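Ellermont Prevley Rock Lobster Pot, Batten Base

Product code: PRV-B
Category: Commercial and recreational potting gear
Page updated: May 28, 2023

The Prevley is a batten-sided pot for western and southern rock lobster, built for reef edge and limestone ground where swell moves lighter gear. It is supplied assembled, with the neck fitted and escape gaps left blank so that the owner can fix the size and number required by the local fishery. Gap plates are sold separately.

Construction

Base frame is welded steel rod, hot-dip galvanized after welding. Battens are treated pine, fixed with stainless staples. The base takes ballast bars in two positions: across the centre for general use, or along the leading edge where the pot is tipped from a rail. The neck is moulded polyethylene with a rolled lower lip. It lifts out after two pins are withdrawn, and the catch is cleared through the top.

The bait basket hangs from the underside of the lid and is held by a shock cord hook. A second basket can be fitted to the side wall. Fish heads and hide should go in separate baskets.

Rigging

The bridle is spliced at the factory to a single eye. Rope and floats are not included. For water to 10 metres, most buyers use sinking line for the upper section to keep slack off the surface. In deeper water, match the rope to the hauler sheave and check that the splice passes without riding up. Float marking and the maximum rope permitted at the surface are set by the state and change from season to season. Check the current rules before setting.

Working life

The test pot at our Zamora yard was put through 400 pulls on a line hauler before the first batten was replaced. Frame wear was confined to the lower corners. Sacrificial anodes are recommended where pots soak for more than two nights, and the bracket for them is already on the frame. Battens, necks and pins are stocked as spares. Staples are not, as any marine supplier carries them.

Pots should be rinsed and stacked on their sides between seasons. Stacking base down traps grit under the battens and shortens their life.

Orders

Minimum order for commercial licence holders is 10 units. Orders of 200 or more are built to the customer's batten spacing at no extra charge. Recreational buyers may order single pots through Vaketico, which also holds the spare necks.

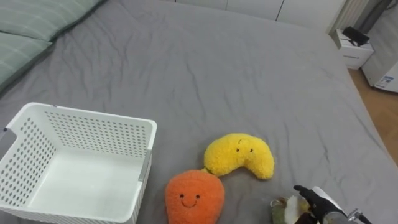
Siv Dalen: We run these on broken bottom and the neck pins are the weak point. Two sheared in May when the pots were dragged off a ledge. The replacements are thicker and have held so far. I would still carry spares on board.

The thicker pin is now fitted to all new pots and will also fit earlier necks without drilling. Quote part PRV-B-PIN when ordering.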